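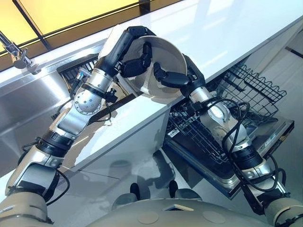
Kitchen floor slopes in old house. Do I level the floor, or just the cabinets?

oldhouse_trestville
Posted Mar 19, 2025

We bought a house in Trestville in February. The main part was built in 1870 and the kitchen sits in an addition on the back. I don't know when the addition went on. The kitchen floor drops toward the outside wall. I put a long level on it and the drop is just under 2 inches from the inside wall to the outside wall. Side to side it is close to flat.

The last owners put in white counters and base cabinets that we would like to keep. They didn't level anything. The counter follows the floor, so it runs downhill toward the window. Eggs roll. If I fry something, the oil sits on one side of the pan. The range is a slide-in and its feet are screwed all the way out on one end, and there is still a gap.

I have $400 set aside for this right now. I can do basic carpentry but I have never moved a sink or a gas line. I have looked under the addition from the crawl space hatch with a flashlight. The joists look dry from there, but I couldn't see the far end.

What I want to know:

- Can I level the cabinets and counter and leave the floor the way it is?
- Would self-leveling compound work over what I think is vinyl on plywood?
- Is the slope something I should worry about before I do anything else?

A neighbor used a bag of Tukex leveler in his laundry room and was happy with it, but his floor is a slab.

crawlspace_dave_no_more
Posted in reply

I'd take your last item first. Somebody has to get into that crawl space and look at the outside end of those joists before you spend money in the kitchen. A hatch and a flashlight won't do it. Take a screwdriver and push it into the wood where the joists sit on the sill, and do it every few feet along the wall. Sound wood will stop the tip. If it goes in easily, you have rot, and the leveling has to wait.

Additions on houses that age were often set on stacked stone or on brick piers with hardly any footing. The outside wall settles and the inside edge stays up, because it is tied to the main house. That matches what you describe. Most of the settling was probably done a long time ago, but you want to find out if it is still moving. Look for fresh cracks in the plaster where the addition meets the old wall. Look at the window over the sink and see if the gaps around the sash are even. Draw a pencil line across any crack, write the date next to it, and check again after a wet spell.

Also check your gutters on that side. My own kitchen wall had been going down for years because a downspout let out right next to a pier. I had the pier redone and put a longer extension on the downspout, and it has stayed put.
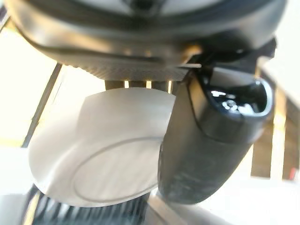

If the wood is sound and the wall is not moving, then yes, you can leave the floor alone and level the cabinets. People do it all the time in old houses. You start at the highest point of the floor and bring everything else up to meet it. The toe kick ends up taller at the low end. With your drop you will see it, but a strip of baseboard cut to a long taper hides most of it.

I would not pour anything on that floor. Leveling compound is heavy, and you would be putting the thickest part right at the wall that already sank. It also doesn't like to stick to vinyl without the right primer, and a bouncy wood floor will crack it. Your neighbor's slab is a different job.

If you find rot, get a price from someone who does structural work. I can't tell you what it would cost where you are. It will be more than you have set aside.
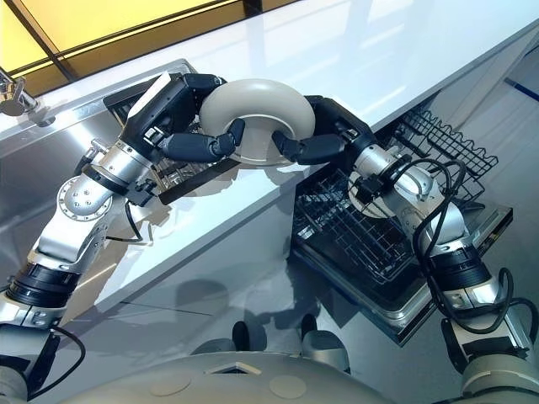
Posted by lambrakis_cabinets, member

Agree with the above on the crawl space. I can add something on the cabinets.

You said you want to keep the counter. What it is made of matters a lot. Laminate on particleboard can usually be unscrewed from below and lifted off in one piece with two people. Stone is another story. It is glued down, it is heavy, and it tends to break at the sink cutout. If yours is stone I would pay someone to lift it.

Order of work, for laminate:

1. Shut off the water and disconnect the drain and supply lines. Take the sink out.
2. Cut the caulk along the backsplash with a utility knife. Go slow so you don't tear the wall paint.
3. Take out the screws that hold the counter and lift it off.
4. Find the high spot of the floor and draw a level line on the wall from there, at cabinet height.
5. Take out the screws that hold the cabinets to the wall and to each other.
6. Shim each box up to the line. Check front to back as well as along the run.
7. Screw the boxes together again, then to the studs, through the shims at the back.
8. Set the counter back down and recaulk.

Use composite shims near the sink. For the low end I wouldn't stack loose shims to that height. Rip a long wedge out of a 2x4 and set the cabinet on that.

Your backsplash may be a problem. When the low end comes up, the counter will cover the bottom of the tile or run into it. Measure before you take anything apart. Outlets too, if they are low on the wall.

Call a plumber or gas fitter for the range if the line has to move. Don't stretch the flex connector to make it reach.

For materials I would guess you come in under 100 dollars if nothing breaks. The rest of your money can go to the plumber.

railfan_bess
Posted in reply

We have a sloped kitchen too and just put a folded towel under the cutting board. Longer legs on the range might help, we got ours from Rirnuton but I don't know if they fit every model. The eggs go in a bowl.

Related posts

Squeaky stairs after new carpet
Is my crawl space vent supposed to be open in winter?
How to tell vinyl from linoleum in an older kitchen
Gap between counter and backsplash keeps coming back
Jack posts: temporary or permanent?
Door won't latch when it rains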